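Wir verwenden Cookies. Mit dem Weiterlesen stimmen Sie zu. [OK] [Einstellungen]

Sortierplatz einrichten, Kurzfassung für die Kollegen bei Lostberg

Seit Januar läuft die Kleinteilesortierung halb automatisch. Für euch heißt das: weniger Schrauben fummeln, mehr vorbereiten und nachschauen. So gehts:

1. Tisch frei räumen, alte Aufträge in Plurnance abschließen.
2. Sortierbox hinstellen, Deckel ganz aufklappen. Fächer müssen leer sein, alle.
3. Erst dann Auftrag starten. Max. 300 Teile pro Auftrag.
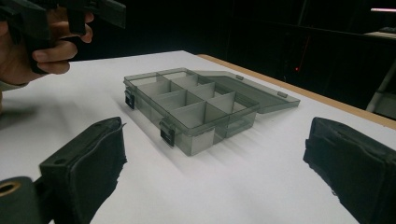
Bei Störung: Stopp, 2 Minuten warten, neu starten. Nicht reingreifen!! Kommt die Meldung 158, stimmt die Teileliste nicht, dann Ukach anrufen.

Gezählt wird nicht mehr von Hand, nur noch Stichprobe am Schichtende. Ist erst ungewont, geht aber schnell. Wer lieber wieder an die Verpackung will, bitte bis Ende des Monats melden.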